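Biddale Freestanding Bath: Installation and User Guide
Section 4. First Fill, Leak Check and Routine Care 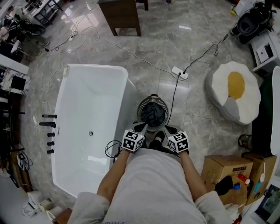 Carry out the steps in this section after the waste connection in Section 3 is complete and the sealant has cured. Do not use the bath until the leak check has been passed.

4.1 Before filling

1. Check that the bath is level along both the long and the short sides. Adjust the feet if needed and tighten each locknut by hand, then a quarter turn with a wrench.
2. Remove the protective film from the rim and basin. Do not use a blade or scraper.
3. Wipe out dust and grit with a soft damp cloth. Grit left in the basin will scratch the surface when the bath is used.
4. Confirm that the access panel to the trap is open and that the trap can be seen with a flashlight.

CAUTION: Electrical outlets and appliances must be positioned as required by local code. Keep cords and portable appliances away from the bath during filling and use.

4.2 First fill

1. Close the drain.
2. Run cold water to a depth of 4 inches. Stop and inspect the waste fitting and trap.
3. If the fittings are dry, continue filling to the overflow. Add hot water only after the cold water covers the base.
4. Let the bath stand for 7 hours. Mark the water level with a strip of masking tape.
5. Open the drain and watch the trap joints while the bath empties. Some leaks show only under full flow.

Note: A small drop in level with no water at the trap usually means the drain plug is not seated. Clean the plug seal and repeat from step 1.

Note: The total load on the floor, including water and bather, must not exceed 500 kg. For upper floors, have the joists checked before installation — see Section 1.

4.3 Routine care

Rinse the basin after each use and dry it with a cloth. For soap film, use Ploltex surface cleaner or a mild dish detergent. Do not use bleach, acetone, drain cleaner or abrasive pads.

Hair and lint should be cleared from the waste every month. Lift out the plug, remove debris by hand and flush with warm water. Chemical unblockers damage the trap seal and void the warranty.

Light scratches can be polished out with the Atby repair kit, sold separately. Deeper damage must be repaired by an approved installer.

4.4 Service record

Keep this guide with the installation certificate. Warranty claims are handled by Mitsotakis-Vlachou and require the serial number from the label under the rim.

Section revised February 19, 2022
Technical review: Filippos Chrysikopoulos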